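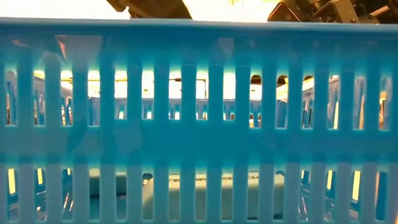 Figure 4. Side camera view at the basket wall, with parts of the gripper assemblies above the rim and two pale objects visible through the lower slots.

September
By A. Marchand
Print this article | E-mail this article

4. Student Workcell: Camera Placement and Occlusion

4.1 Setting

The work reported in this section was carried out in the second half of the Gakis course, a one-term undergraduate project class in robotic handling. Teams in the course share one workcell and one task: move small goods out of a slotted plastic basket and set them down on a marked tray. The task was chosen for its low cost and for the range of problems it raises. The basket has high walls relative to the objects, the plastic passes light, and the objects are often flat and pale, with few features for a detector to hold on to.

Each team writes its own perception and grasp planning code. Motion control, safety limits and logging are supplied by the course in a common package called Ovent. Teams may not change Ovent, but they may choose which of its camera streams to use. The choice of stream is the subject of this section.

4.2 Camera positions

Three views were offered. The first looks straight down from a post over the basket. The second is carried on the arm. The third is fixed low at the side, level with the upper part of the basket wall (Figure 4). The overhead view was used by every team in the first weeks and gave the best object outlines. It lost the contact area, however, as soon as a gripper came down over the target. The arm view had the same fault at close range and added motion blur.

The side view was added to recover the contact area. Its geometry is poor in most other respects. A single wall of the basket takes up nearly all of the usable image, and the contents are seen only in pieces, through two rows of slots separated by a solid band. In Figure 4 the larger of the two objects on the basket floor spans several openings, so that a detector receives it as a set of narrow vertical strips. The smaller, grayish object to its left shows through only a few. Neither outline is closed at any point where a rib crosses it.

4.3 Light

The side view also looks toward the cell lights. In Figure 4 a band of glare crosses the upper slots, and the background above the rim at the left is overexposed. The slot edges are brighter than the plastic around them, and edge filters respond to them strongly. One team's first detector, run without a mask, returned ribs as objects in most trials.

Lowering the exposure removed part of the glare but left the floor of the basket too dark to use. Raising it had the reverse effect. A fixed exposure was chosen in the end, set on the lower row of slots, with the upper row treated as unreliable. Automatic exposure was turned off for all teams after it was found to change during the descent of the arm, which made the logged images hard to compare.

4.4 Slot mask

The repeated pattern of the wall suggested a simple correction. With the basket clamped in place and empty, a reference image was taken and the plastic was separated from the openings by hand. The resulting mask was stored with the camera settings. At run time only pixels inside the openings were passed to the detector, and strips in neighboring openings were joined when their top edges lay on a common line within 4 pixels.

The joining rule works well for blocks with a flat top. It is weak for rounded or soft goods, where the top edge changes height from one opening to the next. It also fails when the far wall of a basket is in line with the near one, as the same slot pattern then appears again at a smaller scale behind the openings. For this reason the search was limited to the lower row.

The mask must be made again whenever the basket is moved. A shift of 9 pixels was enough to place rib edges inside the openings and bring back the false detections described in Section 4.3. Teams that left the clamps loose between sessions lost working time to this, and a check of the rim position was later added to the startup script.

4.5 Trials

The course log holds 200 trials run with the overhead view and the masked side view together. In each, the overhead view selected the target and the side view was asked one question only: whether the lower edge of the target had left the basket floor after closing. The answer was compared with the outcome entered by the team. The two agreed in 131 trials. No trial was dropped for poor lighting.

Most of the disagreements came from targets lying behind a solid part of the wall at the moment of lifting. An object raised a short distance passes behind the middle band and cannot be seen until it reaches the upper row, where glare is worst. Waiting for the object to clear the rim avoids the problem but gives the answer late, at a height from which a dropped object may land outside its original position.

4.6 Use in the course

The side view was kept as a check and is not offered as the main source of object position. Teams are now asked to report the masked and unmasked detector output on the same images, which makes the effect of the wall easy to grade. A basket with wider openings, supplied under the name Paltton, has been set aside for the next term. The joining rule will be tested on it without change, apart from a new mask.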